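# Plover hand-held gripper: setup and pad service

The Plover is a two-finger, hand-operated gripper used to record manipulation tasks. It has no motor. The operator's squeeze moves the fingers through a pivoted linkage, and a wrist camera looks down past the arms at the work. This page covers revision 2 of the tool, part number 704, as shipped since September.

The pads are the only wear item most sites will ever replace. Each finger takes one ribbed pad, pressed into a channel and held by adhesive film. Pads are sold in matched pairs under part number 340. Do not mix an old pad with a new one — the ribs settle with use, and a thin object will roll toward the softer side. 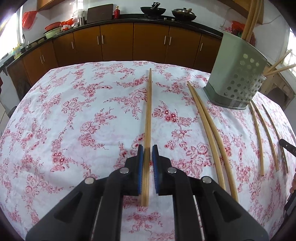
**Cemwood Handling Products — Field Service Group**

## Replacing the pads

1. Open the fingers fully and lock the trigger.
2. Lift the old pad from the tip end with a plastic blade. Metal blades score the channel.
3. Wipe the channel with alcohol and let it dry.
4. Seat the new pad at the base first, then press toward the tip.
5. Close the fingers on a flat steel shim and leave them closed overnight.

Check alignment with a thin rod the next day. The rod should stay put when the tool is turned through a full circle. If it pivots, one pad is sitting high at the base. Pull it and fit a new pair; film that has been lifted once does not hold.

## Pivots

The linkage turns on plain pins with no bearings. Put one drop of light machine oil on each pin and work the trigger until the motion is even.
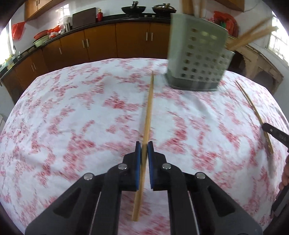
Wipe off what comes out, particularly on the inner side of the arms, where oil can travel down to the pads. An oiled pad cannot be cleaned well enough to return to service.

Side play at the fingertip usually comes from a worn pin. Tightening the screw hides the play for a day or so and makes the trigger stiff. Replace the pins as a set.

## Camera check after service

Any work on the linkage can shift the fingers in the camera view. Run the Skunisau alignment routine before the tool goes back out. It asks for an open position, a closed position and one grasp of a known part. If it stops with code 1745, the closed position was not found, and the usual cause is a pad standing proud.

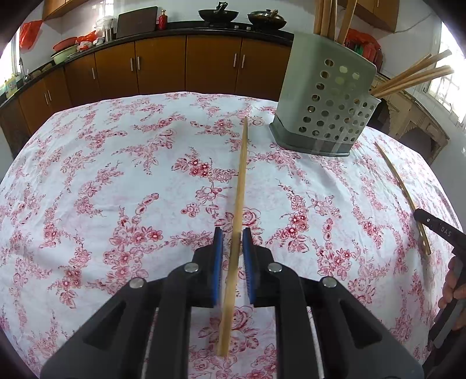
Paired tools must be calibrated as a pair. The Tuhumury dock stores one offset for each side, and swapping the two tools after calibration gives wrong distances between the tips. Make the final check with both tools at one table and a slim part, such as a wooden chopstick, upright in the gap between the pads. Space on both sides of the part should be visible before closing. Then close slowly and watch for the part leaning as the second pad makes contact. Repeat with the other tool.

## Service contacts

Pads and pins: Callum Ashworth, parts desk
Linkage repair and calibration: Trevor Robichaud, bench service

Include the tool serial number and the last alignment log with any return.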